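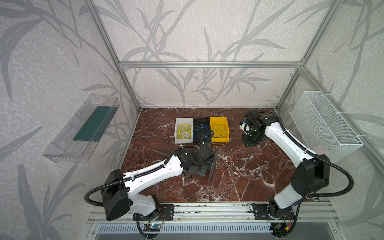 ## 4. Ordenar los cables antes de instalar nada

El manual del organizador Stirneck da por hecho que usted tiene los cables localizados, sanos y desenredados. Es un manual optimista. Este capítulo se ocupa del paso previo, el que todo el mundo se salta y al que se vuelve más tarde, de rodillas y con una linterna entre los dientes.

Necesitará una superficie despejada, cajas pequeñas, cinta de etiquetar, un rotulador que escriba y una tarde sin compromisos. El juego básico incluye 5 bridas de velcro. Las de plástico guárdelas para otra cosa: aprietan demasiado y solo se quitan con tijeras.

### 4.1 Reunir y separar

1. Apague los equipos y desenchúfelos. Apagar la pantalla no cuenta como apagar el equipo.
2. Saque todos los cables sueltos de cajones, mochilas y del hueco de detrás del mueble. Sí, también los de esa bolsa.
3. Sepárelos por función: red, corriente, vídeo y datos. El color ayuda a encontrarlos luego, pero no significa nada por sí mismo. Un cable azul puede ser de red o puede ser cualquier otra cosa que al fabricante le apeteció hacer azul.
4. Asigne una caja a cada grupo. Un cable largo merece caja propia; dos cables largos en la misma caja acaban siendo un solo cable con cuatro extremos.
5. Forme un quinto montón con los que no reconozca. Escriba «DUDOSOS» y siga adelante. No es momento de investigar.

> **Nota.** Las cajas abiertas funcionan mejor que las de tapa. La tapa se pierde o, peor, se usa para apilar cosas encima.

### 4.2 Enrollar sin estropear

1. Sujete un extremo con la mano izquierda y deje que el cable cuelgue.
2. Forme vueltas amplias, alternando una por encima y otra por debajo. La primera vez saldrá mal. La segunda también, pero menos.
3. Deje libres los últimos 5 centímetros de cada extremo, para que el conector no soporte tensión.
4. Cierre con una brida de velcro, sin estrangular.

> **Precaución.** No enrolle el cable entre el codo y la mano. Zofia Sadowski, autora de la primera edición de esta guía, lo prohibía con mayúsculas y subrayado; aquí nos conformamos con la negrita del encabezado.

> **Precaución.** Si la funda está agrietada o se ve el cobre, retire el cable. La cinta aislante no es un tratamiento - es una forma de aplazar la mala noticia.

### 4.3 Etiquetar

1. Ponga una etiqueta en cada extremo. Una sola sirve hasta que la necesita en el otro.
2. Escriba destino y longitud en centímetros: «Router-salón, 200», por ejemplo. Evite «importante», «el bueno» y «no tocar», que dentro de un año no le dirán nada.
3. Anote lo mismo en la hoja de inventario del Anexo B. Las filas llegan hasta la 42. Si le faltan, el problema ya no es de etiquetado.

### 4.4 Qué hacer con los dudosos

1. Compare cada conector con la lámina del Anexo C.
2. Si coincide, pase el cable a su grupo y etiquételo.
3. Si no coincide, guárdelo hasta terminar la instalación y compruebe entonces si algún aparato lo echa de menos.
4. Lleve el resto a un punto de recogida de residuos electrónicos. Al día siguiente creerá recordar para qué servía alguno. Resista.

> **Nota.** Los adaptadores Bastos antiguos se parecen mucho a los actuales y encajan casi del todo. Ese «casi» es el motivo de la mayoría de las consultas que recibimos. Lea la tensión impresa antes de conectar.

Con las cajas etiquetadas al alcance de la mano, pase al capítulo 5, «Fijar la bandeja bajo la mesa». Tenga a mano el destornillador; el que viene en la bolsa de accesorios solo vale para la tapa de las pilas.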